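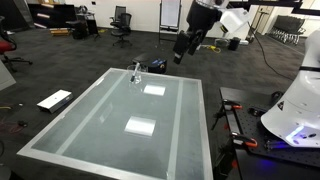
Minutes, Pamcombe Folk and Shanty Club, Friday night

Right, I'm doing the minutes again because I was the only one with a pen. We kicked off at 7.40 once Blagoje Vukadinović had found somewhere to put the accordion. Dorian Hervieu was in the chair. Apologies from both the Lecomte sisters, who had a wedding gig.

Last meeting's minutes

Passed, with one fix. I wrote that Dorian would "look into" the bodhrán and he says he promised to re-skin it. He hasn't done either.

The December show

Loads of talk on this one, so I'll stick to what we settled. We've got the Clisinness hall and it seats 223, a fair jump from the back bar where we normally play. Blagoje wants two sets with a proper interval. I wanted three short ones and lost (gracefully, I thought). First set is the family-friendly stuff, second set is the rude sea songs, and the poster has to say so in decent-sized letters after what happened with the Brownies.

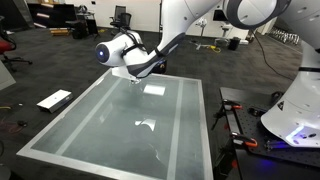 Dorian will talk between songs, but he's been told to keep each yarn under two minutes. He asked whether that included the one about the lighthouse keeper. It does. Doors at seven, first tune at half past, and anyone in costume gets a free mince pie.

Money

We're sitting on $2,000 in the account, and the hall is going to take $900 of that up front, so there was a bit of muttering. I moved that we pay it this week before another group grabs the night. Blagoje seconded. Carried, with Dorian abstaining on the grounds that he was on the phone.

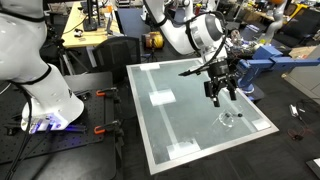
Glass tabletop with a silver aluminium border

New songs

We now have 23 on the list for December and that's far too many! I read them all out and we argued over every single one. The murder ballads are down to two. Blagoje's whaling song stays if he learns the fourth verse in the right order, and "Gomo" (Dorian's own, the one about the goat) goes in as the closer for the first set. I still reckon the chorus sits too high for most of us, so I'm bringing a capo and we'll try it down a tone.

The hurdy-gurdy was raised again. We'll hear it at rehearsal and decide then.
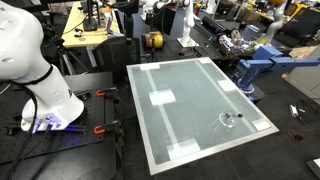 Jobs to do

Me: pay the hall, chase the poster, type up the words for the new choruses in big print.

Blagoje: fourth verse. Also ask his cousin about the lights.

Dorian: the bodhrán, please. And a set order we can all read.

Other business

Someone's left a tin whistle in D and a green scarf behind the bar. Claim them or the whistle is mine.

Closed at 9.15 and we played till they put the chairs up. Next meeting's same place, same time, and it's Dorian's turn to bring the biscuits.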